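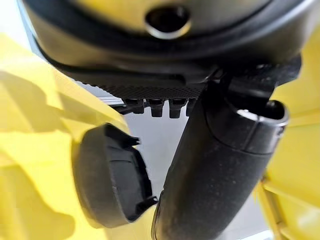
工单：Ilenine 夜间导入中断，库存数对不上
提交：Ermira Vlachou（Pellegrini 食品批发，订单组）
处理：Costel Radonjić（Ilenine 支持）
优先级：高（原来是中，客户改的）
建单日期：2026年1月17日
状态：已解决，观察中

客户原始描述

你好，早上一来发现昨晚的导入又没跑完。前台能登录，能查单，但是库存全是前天的数。面粉、酵母、糖都不对，橄榄油那边更离谱，显示负数。门店已经开始下单了，我们这边不敢确认。麻烦尽快。

我自己试过的：
退出重新登录，没用
手动点了一次“立即导入”，转圈，然后提示“部分完成”
换了浏览器，一样
让同事用她的帐号点，一样

文件是 Dekico 那边每天夜里自动放到共享目录的，我们不碰。上个星期都好好的。

附件：昨晚的文件，前天的文件，报错截图

—— Ermira

处理记录

Costel：收到，先看日志。麻烦先不要再点“立即导入”了，每点一次会在队列里再排一个任务，后面清起来麻烦。

Ermira：已经点了好几次了……抱歉。还有别的同事可能也点了。

Costel：没事，队列我这边先停掉。门店的单子还可以照常录，只是先别做“确认发货”，确认会去扣库存，扣的是旧数。

Ermira：好，我去跟他们说。能不能你们那边直接把确认按钮关了？说了也有人会点。

Costel：可以。已在后台把“确认发货”设为只读，权限组：门店、订单组、仓库。管理员还能点，请自己注意。

日志摘录（去掉了重复行）：
任务启动
读取文件 成功
校验表头 成功
写入 第1行起
第487行 字段数不符 期望7 实际3
任务中止 已写入部分回滚
状态 部分完成

Costel：几点先说明一下。“部分完成”这个提示很误导，实际上是回滚了，一行都没进去。这个文案我们内部提过，还没改。所以库存停在前天是对的，数据没坏，只是旧。橄榄油的负数是另一回事，后面再看。

第487行，字段数不对。前天的文件同样位置是好的。正在对比。

Ermira：那是不是 Dekico 给的文件有问题？要不要我打电话给他们？

Costel：先等一下，看完再打。

第一步，对比两个文件

前天的：编码 UTF-8，带BOM，逗号分隔，文本字段有双引号。
昨晚的：编码 UTF-8，不带BOM，逗号分隔，文本字段有双引号，大部分有。

表头完全一致。字段都是：货号，品名，单位，仓位，数量，批次，备注。

BOM 没了，有点可疑，但不是这次的原因，我们的导入两种都认。先记下来。

第二步，看第487行

用文本编辑器打开，不用 Excel。（顺便请客户也不要用 Excel 打开以后再存，会把货号前面的零吃掉，这个坑每个月都有人踩。）

第487行内容只有后半句话和两个逗号。往上一行，是一个杏仁粉的货号，备注栏里写着：

到货时外箱破损，已拍照
待供应商确认，暂不出库，等通知

就是说备注里面有个换行。换行后面的那半句被当成新的一行了，拆出来3个字段。正常应该7个。

按说备注里有换行也没关系，只要整个字段外面有双引号就行。但这一行的备注没有引号，准确讲是有的，但是是中文引号“”，全角的。导入程序不认全角引号，看到换行就断。

Costel：@Ermira 找到了，杏仁粉那条备注。请问备注是谁录的，在哪里录的？是 Dekico 的界面里面直接打的，还是从别的地方粘过去的？

Ermira：我问一下仓库。

Ermira：问到了，是从聊天里复制粘贴到 Dekico 的。供应商发来一段话，仓库的人整段贴进去了。引号也是那段话里带的。

Costel：那就通了。

第三步，为什么以前没事

这里卡了一阵。因为以前备注里肯定也有人贴过带换行的东西，翻了一下存档，上个月的文件里就有两处，都正常进去了。区别在于以前 Dekico 导出的时候，会在备注外面再包一层英文双引号，不管里面是什么。昨晚的文件里，Dekico 看到备注已经是引号开头引号结尾，就不再包了。它把全角引号当成了引号。

加上BOM也没了，判断是 Dekico 那边的导出组件更新过。

Ermira：打过去了。他们说没有更新。

Costel：麻烦再问一句，问导出模板或者“导出服务”有没有重启过、迁移过，不要问“有没有更新”。客服一般查的是主程序版本。

Ermira：又打了。说导出服务前天晚上迁到新的服务器了。

Costel：好的，那就是它。

Ermira：他们说不算更新，算“维护”。

第四步，临时处理

先让今天能用。做了以下几件事：

一、把昨晚的文件复制一份，原件不动。
二、在复制件里把杏仁粉那条备注的全角引号换成英文双引号，里面的换行留着。
三、全文搜了一遍全角引号，还有4处，都在品名里，中间的，不在首尾，不影响。没有动。
四、清空队列里重复的任务。一共5个，都是上午手动点出来的。
五、在测试环境导入复制件，通过。
六、在正式环境导入，通过。

导入后抽查，请 Ermira 那边核对：高筋面粉、干酵母、细砂糖、杏仁粉，看跟仓库的纸单对不对得上。

Ermira：面粉对，酵母对，糖对。杏仁粉数量对，但是状态显示“可售”。应该是冻结的，外箱破了还没确认。

Costel：冻结状态不在这个文件里，7个字段里没有状态。备注写“暂不出库”系统是不会理的，备注只是文字。要冻结得在 Ilenine 里单独点，库存 → 批次 → 冻结。

Ermira：仓库一直以为写了备注就行……

Costel：那之前写过“暂不出库”的也都没有冻结，建议查一下。可以用备注搜索，关键词“暂不”“等通知”“待确认”。

Ermira：查了，还有两个批次。都是干果类。已经手动冻结，杏仁粉也冻结了。其中一个已经卖掉一部分，我这边跟门店联系。这个跟你们没关系，就是记一下。

Costel：收到。“确认发货”已恢复，三个权限组都放开了。请试一下。

Ermira：可以了。门店在催，先去忙。

第五步，橄榄油负数

另起一段，免得混。

现象：橄榄油5升装，库存显示负数，导入成功后依然是负数，只是数字变了。
先排除：文件里该货号的数量是正的，跟纸单一致。
再看：Ilenine 里这个货号有两个单位，“瓶”和“箱”。换算设的是1箱 = 1瓶。
应该是1箱 = 3瓶，跟 Ermira 电话确认过，供应商换过包装，以前是单瓶发的。

所以门店按瓶下单，仓库按箱入库，入一箱系统只当一瓶，卖着卖着就负了。跟昨晚的导入没有关系，负数大概已经存在一段时间，只是今天大家都在盯库存才看到。

Ermira：这个换算谁能改？我点进去是灰的。

Costel：有未完成订单的货号不能改换算，会影响历史单。做法是：把未完成的单先处理完，或者新建一个货号，旧的停用。建议后一种，干净。

Ermira：新建货号的话 Dekico 那边也要建吧。

Costel：对，两边要一样，否则明晚导入会报“未知货号”，不会中断，但那一行会跳过。

Ermira：那先处理订单吧，新建货号要走审批，太慢。

Costel：也行。全部关掉以后那个栏就能点了，改完请马上做一次盘点调整，单独调这一个货号就可以，不用全仓盘。

Ermira：改好了。换算3。盘点也录了。现在是正数。

第六步，防止再出

我们这边能做的：

在导入设置里打开“宽松引号”选项。这个选项默认关着，打开以后首尾的全角引号会先转成英文的再解析。位置：系统设置 → 导入 → 高级 → 文本识别。已经帮客户打开。注意副作用：如果品名本身就是以全角引号开头结尾的，引号会丢。Pellegrini 目前没有这样的品名，查过了，那4处都在中间。以后新建品名请避免。

出错跳过：也是高级里的选项，可以设成“单行错误跳过，其余继续”。这个没有帮客户开，要客户自己决定。好处是不会因为一条备注整个仓库停在旧数。坏处是跳过的那行可能没人看，过几天才发现某个货不对。如果要开，一定同时开邮件提醒。

Ermira：我问了经理，要开，提醒发给我和仓库两个信箱。

Costel：已开。发了测试邮件，请确认收到。

Ermira：我收到了，仓库没有。

Costel：地址里 pellegrini 少了一个 l。已改，重发了。

Ermira：仓库收到了。

客户那边要做的：

请 Dekico 把导出服务的引号规则改回原来的，即所有文本字段一律包英文双引号，字段内部的双引号写两遍。这句话可以原文转给他们，技术人员看得懂。
备注里尽量不要粘贴整段聊天。要贴先贴到记事本里去掉换行再贴。
“暂不出库”一律走冻结，不写备注，或者写了备注也要冻结。
不要用 Excel 打开保存共享目录里的文件。要看可以复制到桌面再看。

Ermira：转给 Dekico 了。他们回复说会“评估”。

Costel：那“宽松引号”就一直开着，不要关。

跟进

第二天早上：夜间导入正常，没有跳过的行。文件依然不带BOM。备注栏引号依然是老样子，Dekico 还没改，有一条备注又是全角引号开头（核桃仁，“请优先出库”），宽松引号生效，正常进去了。

Ermira：今天正常。有个问题，Lelon 那个门店说他们看到的库存比别的店晚，刷新也没用。

Costel：是一直这样还是从昨天开始？

Ermira：昨天开始。

Costel：查了，Lelon 门店的终端走的是缓存地址，昨天停队列的时候缓存也停了，我恢复的时候漏了这一个。是我的问题，不好意思。已重启缓存，请他们完全退出再进，刷新不够。

Ermira：好了，跟别的店一样了。

Costel：补记到内部文档：停队列以后恢复，除了权限组和任务，还要检查门店缓存。之前的步骤单里没有这一条，已经加上。

再跟进

Ermira：收到一封跳过提醒，一行。内容是“未知货号”，后面跟一串数字。

Costel：看了，货号前面的零没了。文件的最后修改人不是 Dekico 的服务帐号，是你们仓库的一台电脑。

Ermira：……有人用 Excel 打开看了一眼。说没有保存。

Costel：关掉的时候如果弹窗点了“是”，就是保存了。其他货号没事是因为都带字母，只有这一个是纯数字的。原文件在备份目录里，已用备份重新导入，该货号数量已更新。建议把共享目录对仓库帐号改成只读，你们的 IT 可以做，我们没有权限。

Ermira：跟 IT 说了，今天改。

Ermira：改好了，仓库现在只能读。

未解决 / 转出

提示文案“部分完成”改为“已回滚，未写入”：转产品组，与之前的请求合并。
Dekico 导出规则：客户与 Dekico 之间处理，我方提供了说明。
橄榄油历史负数期间的销售报表：客户问能不能重算。不能自动重算，换算改了以后旧单按旧换算留存。需要的话可以导出来手工调，客户说月底再看。
备注栏禁止换行：客户提的需求。Ilenine 这边可以限制，但备注是从 Dekico 进来的，限制了也没用，只会报错。没有做。

Ermira：谢谢，这两天辛苦。工单先别关，我想等 Dekico 回复了再说。

Costel：好，状态改成“已解决，观察中”，不会自动关。有新的跳过提醒直接回复在这张单子里就行，不用新开，附上当晚的文件（原件，不要打开过的）。

Ermira：问一句，“宽松引号”以后你们升级会不会被重置？

Costel：不会，高级设置升级时保留。但是如果你们在导入页点“恢复默认”，会一起重置，那个按钮没有二次确认，请当心。

Ermira：那个按钮能藏起来吗

Costel：能，按权限组藏。现在只有管理员看得到了。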